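The Candmont Cure

Svenja Rüegg did not believe in the powder, and she had told Hubert Wieser so on the phone before he'd even got his coat off at the other end.

"It's for joints," he said.

"It's chalk."

"You haven't opened it."

She hadn't opened it in December either, when he'd posted the first one, wrapped in a grey sock for padding. She had kept the sock. The container had gone to the neighbour, who said it did wonders, but the neighbour also said that about the new bus route.

Now there was a second one. Hubert had driven it over from Gasberg himself, 112 kilometres in the wet, and left it on the long table in the workroom while she was out at the dentist. No note. He had his own key, a thing she kept meaning to revisit.

She stood in the doorway and looked at it. The room had been Schwaiger's when Schwaiger still rented it, and he'd left his tall cabinet behind, the one full of little holes, on its castors. She had once started counting the holes in the front during a long call with the tax office and got to 1,703 before they picked up. What was it for, a cabinet you could breathe through? Schwaiger had said airflow. Schwaiger said a lot of things, and still owed her 96 dollars.

"Did you find it?" said Hubert, when she rang.

"It's hard to miss."

"Three scoops. In the morning, with something warm."

"Who says three?"

"The man at Candmont."

"Is he a doctor?"

There was a pause in which she could hear his kettle.

"He has a very good colour," said Hubert.

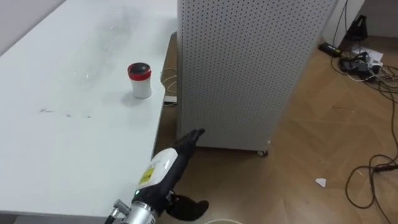 The second one, on Schwaiger's old table.

She walked around it once. White, red band, black on top. It could have been anything. It could have been gravy. Her mother had taken a tonic every day for years and put her long life down to it, and then they'd found out it was mostly sherry, which at least had been honest work.

Her knee ached on the way to the window, and ached on the way back. She noticed that she was noticing.

"And yours?" she said. "Your hip?"

"Much better."

"You took the stairs?"

"There's a lift at the flats now."

"Hubert."

"I could have taken the stairs," he said. "I felt that I could have."

She put him on speaker and set the phone down beside the old scuff marks, which she had tried to get off with vinegar, then with a paste Hubert swore by. They were exactly as dark as before. She mentioned this.

"You didn't leave it on long enough," he said.

She went to find a spoon.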